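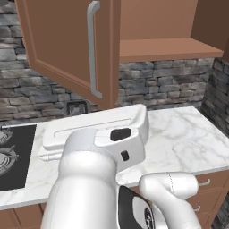 Section 3: Setting up the Vamix water filter under your sink

Read this section through once before you turn anything off. The leaflet in the box says the job takes "minutes". It might, if your cupboard is empty, your pipes are new and your stop tap turns when you ask it to. Allow a morning.

These notes were put together by Khanyisile Dlamini for tenants and owners in the Bandale flats. They replace the fold-out sheet, which skips the flushing stage and shows a fitting that is not in the UK box.

What you need

Adjustable spanner
Bucket and old towels
Pencil and tape measure
Cross-head screwdriver
The filter head, bracket, cartridge and push-fit tee from the box

The box also holds a roll of white thread tape. It is thin and tears easily. Buy a better one.

Before you start

1. Find your stop tap and check that it closes. Turn it off, open the cold kitchen tap and wait. If water is still running after a few minutes, stop there and get the stop tap seen to. The filter can wait.

2. Measure the space under the sink. You need 40 cm of clear height, and that includes room to drop the cartridge out at the bottom. The box gives a smaller figure, which is the size of the unit with no hand anywhere near it.

3. Look at the pipe. The tee fits 15 mm copper or plastic. It does not fit flexible hoses, whatever the picture on the lid suggests.

Caution: The filter goes on the cold supply only. Hot water will soften the seals.

Fitting the bracket

4. Hold the bracket against the side of the cupboard and mark the screw holes. Use the side wall if you can. The back panel in most kitchen units is too thin to take the weight of a full cartridge.

5. Screw the bracket in place by hand. A power driver will split chipboard before you notice.

6. Hang the filter head on the bracket with the arrow pointing the way the water flows, towards the tap. The arrow is moulded in the same colour as the head and is easy to miss. Use a torch.

Joining the pipe

7. Turn off the water and open the cold tap to drain the pipe. Put the bucket underneath.

8. Cut the pipe where you marked it and clean the edges. Any burr left on the cut will nick the ring inside the tee.

9. Push the tee on until it stops, then push again. There is a second stop that feels just like a fault. Tug the pipe to check that it holds.

10. Run the thin tube from the tee to the filter head. Leave a gentle curve in it and keep it clear of the bin.

Note: If you bought the Geltier tap with your filter, its tube is a slightly different size and needs the adaptor sold with the tap. The two makers each say their own size is the standard one.

First use

11. Twist the cartridge into the head until it clicks. Turn the water on slowly, a quarter turn at a time, and feel round each joint with a dry tissue.

12. Run the filtered tap for ten minutes and throw the water away. It will be grey at first. This is carbon dust.

13. Check the joints again that evening and once more the next day. Slow drips can take hours to show.

Changing the cartridge

The label claims 2000 litres per cartridge. Take that as a best case, worked out with water cleaner than most of us get. In the Matlala Road block, where the water is hard, several households found the flow had dropped badly long before then. Go by the flow and the taste. Change it every June in any case, even if all seems well.

The light on the filter head does not measure the water. It is a timer, and it starts again whenever the battery is taken out.

Caution: Do not use the filter on water that is unsafe to drink. It improves taste and takes out some chlorine. The words "pure" and "spring-fresh" on the box are there to sell it.

Spare parts

Replacement cartridge: part 3847
Seal kit: not sold on its own at present. Keep your old seals until the new ones are in and holding.

Section last checked 06/12/2019. For leaks at the tee, go to Section 5.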